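Open day demo: what do the wrist markers record?

Posted by Flellcombe, October 15, 2020

I went to the Tedau open day and watched the paper sorting demonstration. A person wearing marker blocks on both wrists sorts printed pages by department. The handout says the Stinalus arm is trained from these sessions -- 212 so far. Do the markers capture the fingers too, or only the wrists? I teach a shop class and would like to explain it properly.
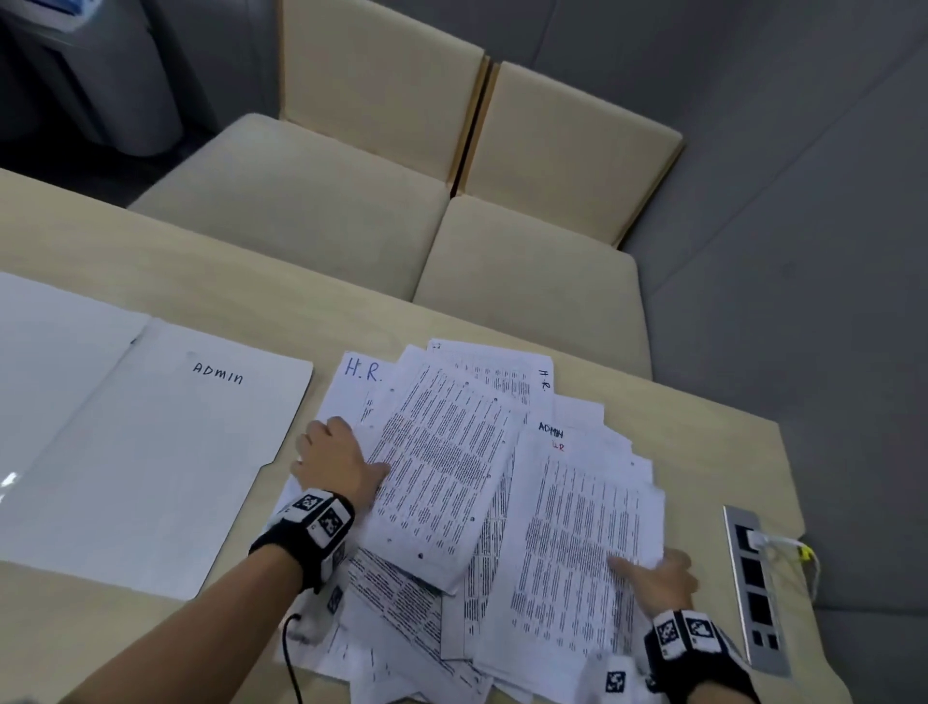
Sorting station, HR and ADMIN pages, with the open ADMIN folder at left.

Heiðrún Riis
Wrists only. Each block carries printed patterns that a camera can locate, so you get position and rotation for each wrist. Finger pose has to come from the video itself or from a glove. Paper is a hard case, as the fingertips do most of the work and overlapping sheets hide their own edges. Ask Tedau whether they label fingertip contact separately. If they don't, the arm will learn where to go and very little about how hard to press.

Lysenko
Went in July. They told us 800 sessions was the target. Didn't ask about fingers. Parking is $2 at the side lot, bring coins.

Flellcombe
Thanks, both. I've emailed them about contact labels and will post the reply.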